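Drutwood repair workshop to open four days a week from April

The repair workshop on the Flover estate in Drutwood will open four days a week from April, after a year in which it took in 378 household items that might otherwise have gone to the tip.

The workshop began as a Saturday morning trial in the old Gerik shoe shop. Residents can bring in small appliances, lamps, clothing, bicycles and wooden furniture and have them looked at free of charge. Parts are paid for by the owner, and a box by the door takes donations towards the electricity.

Under the new hours, doors will open at 9 in the morning and close at 4 in the afternoon. One evening session a month will be kept for people who work during the day. Bookings are needed for bicycles and sewing machines, which take longer and need a bench to themselves. Everything else can be brought in without an appointment, although there may be a wait at busy times.

Toasters, kettles and vacuum cleaners made up the largest share of the items brought in over the year. Many of the faults were small ones, such as blown fuses, worn flex and blocked filters. Microwaves and gas appliances are not accepted, and anything with a swollen battery should be taken straight to the household waste site on Figueiredo Road.
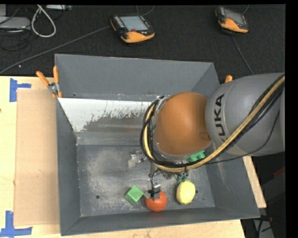
The longer hours have been made possible by a grant of £1000 from the Flover neighbourhood fund. The money will go on a second electrical safety tester, replacement hand tools and new shelving for the back store, where items waiting for parts are kept. The shop's rent has been frozen until the end of next year.

The workshop will also start a small lending library of tools. To begin with it will hold drills, a sander, sets of spanners and a wallpaper steamer. Borrowers will need to show proof of an address in Drutwood and leave a refundable deposit, and most tools can be kept for up to a week. A list of what is in stock will be put up in the window and in the public library.

Some neighbours raised concerns about parking when the longer hours were first put forward. The lay-by outside the shop has room for only a few cars and is also used by parents at school pick-up time. Visitors are being asked to use the car park behind the health centre, where the first hour is free, and to carry heavy items in by the side gate. The bus from the town centre stops at the end of the road.

Classes in basic sewing and bicycle care will return in the spring, with places limited to 9 people in each. The sewing class will cover hems, zips and buttons, and machines will be provided. Both classes are open to anyone aged 16 or over, and there is a lower price for students and people on a pension.

Places can be booked at the workshop counter during opening hours. Items left for repair and not collected within two months will be passed on to a local charity shop or broken up for parts.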